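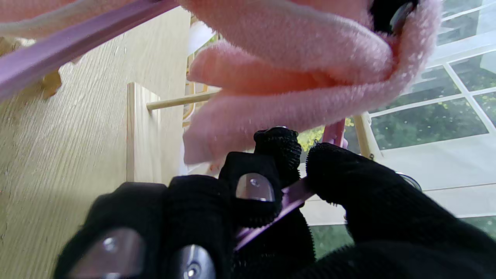
4.2 Pegged, draped and bunched

The towel is the dullest object in the Boswood laundry diaries and it takes up the most pages. Shirts are hung with some thought, socks with resignation. Towels are hung by people who are already thinking about lunch, and the diaries of our 235 households show it. The entries distinguish three arrangements, which we adopt here without much improvement: the towel pegged out by its edge, the towel draped over a rail, and the towel bunched, where it has been folded or gathered until it fits whatever was free.

The third arrangement gave us most trouble. Our coding sheet, drawn up in January 2024 by people with gardens, had no box for it. It assumed a line, a long one, and a towel spread along it like a flag. Indoors, the usual support was a small hanger with pegs attached, meant by most accounts for underwear and pressed into service for everything else. A bath towel on such a hanger has to be doubled over, and then doubled again by anyone sharing the hanger with a pair of tights.

We had expected bunching to be treated as a lapse. More than 50 households described it as their method, several of them at length, and one with a sketch. 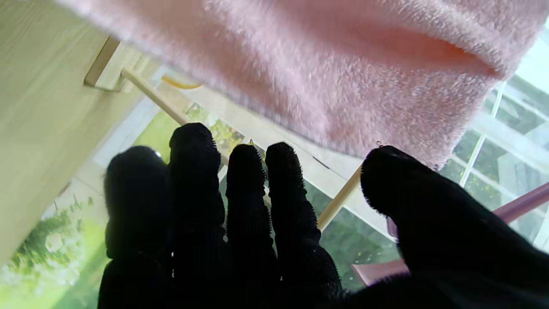
Tracey Treloar, reading an early draft of this section, wrote in the margin that we had confused a method with a shortage of space, and that any of these households would spread its towels out flat the moment it was given a longer rail. She also asked whether we had ever tried to hang a bath towel in a box room, to which the reply was a somewhat defensive yes.

Her point is fair and the diaries settle only part of it. Fairclough households, which had outdoor lines, bunched less often than those in the Clokau flats, though they did not stop altogether. Old habits seem to travel well. Two diarists who moved from one to the other during February carried their little hangers out to the garden and hooked them over the line, leaving several metres of it free for the birds.

Pegs deserve a word of their own. The literature treats the peg as a fixed point, as if it gripped or did not. In the diaries it is a thing one negotiates with. Thick terry cloth is a poor mouthful for a small peg, and a folded edge is worse, so diarists looked for a corner or a single layer and let the remainder look after itself. The typical result is a towel held at places that no one designing a hanger would have chosen. In Figure 3 one purple peg has the upper-left corner of a pink towel and a second grips its lower edge, further to the right, with the cloth hanging between them in a soft folded bundle.

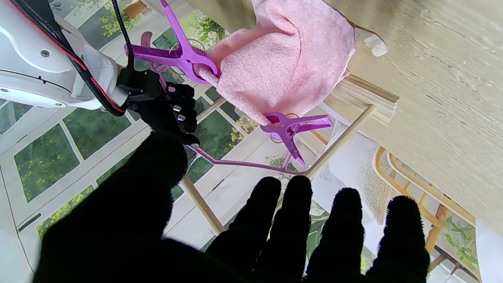
Whether such an arrangement counts as "hung" divided the two coders for most of an afternoon. We finally ruled that a towel is hung if it is off the floor and someone meant it to be, a definition that copes with nearly all of the 1,000 entries sampled and fails chiefly on banisters. Entries involving a banister were coded as draped where the diarist mentioned going back for the towel, and left out where the next entry was about something else.

The Setus protocol asks for a score from one to five for neatness. We recorded it as instructed and make no use of it below.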